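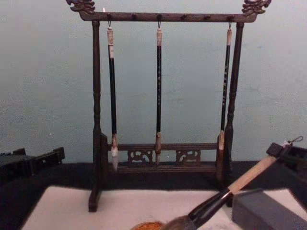 Humidity control in a small room is mostly a matter of knowing what the room does when left alone, and I spent most of the winter measuring mine before changing anything. The study is on the north side of the house, with one exterior wall and a door that stays closed at night. It contains paper, a few instruments and a fair amount of wood with glued joints. The calligraphy brush rack is the piece I would least like to see move: it has turned posts, a long top bar with a carved dragon head at either end, and openwork panels down near the base. Thin carved sections respond to a change in the air much sooner than a tabletop does, and short grain around a cutout is where I would expect a crack first.

The target is 45 percent relative humidity with a daily swing under five points. The absolute figure matters less than the swing. A room that sits at 40 all year is kinder to wood and paper than one that averages 47 by visiting 30 and 65.

Logging came first. I used two Stuvlow loggers, one on a shelf at desk height and one low on the exterior wall, both set to record at the same interval. When I pulled the data in March there were 1,583 readings from the shelf unit. The wall unit had stopped at 634. The battery contact was bent. I straightened it with pliers and started that series again, so the comparison between the two positions covers a shorter period than I wanted.

Before trusting either unit I ran a salt test. Put table salt in a bottle cap, add water until it is a thick slurry with undissolved salt still visible, and seal the cap and the sensor in a freezer bag. Keep the slurry off the sensor. At room temperature the air in the bag settles near 75 percent. Leave it overnight at least. The shelf unit read 73 and the wall unit read 78. I apply those as fixed offsets in the spreadsheet, knowing that an offset measured at 75 may not hold at 40. Duygu Akgül, who read a draft of this, pointed out that a second point with magnesium chloride, near 33 percent, would settle the question. She is right and I have not done it.

The corrected data showed three things.

The furnace matters more than the weather. On a cold night each heating cycle took two to three points off the shelf reading, and the room recovered only partway before the next one. By 6 a.m. the total loss was often nine points.

The wall is more humid than the room. The air itself carries the same moisture, but the surface is colder, so the relative figure at the wall runs higher. Anything stored tight against it sees different conditions from what the desk sees. I moved the bookcase out two inches.

Opening the door for an hour did as much as running the old humidifier for an evening.

The old humidifier was an ultrasonic type and left white dust on everything, our tap water being hard. I replaced it with a Kleinschmidt evaporative unit. It has a wick, a fan and no mist. Evaporative units also slow down as the air gets damper, so an overshoot is harder to produce. The built-in humidistat has a dead band of eight points, too wide for my purposes, so I leave it set to maximum and switch the power from an external controller with a band of three. Check that the unit resumes after a power cut before buying a controller. Many have a soft power button and will stay off.

Fan noise on low is acceptable. On high it is not.

With the controller running, the overnight loss is four points. The remaining drift follows the supply register, which I have now closed halfway. The tank lasts a day and a half in cold weather and the wick needs descaling in vinegar once a month.

Summer is the opposite problem and I have no data for it yet. The loggers stay where they are.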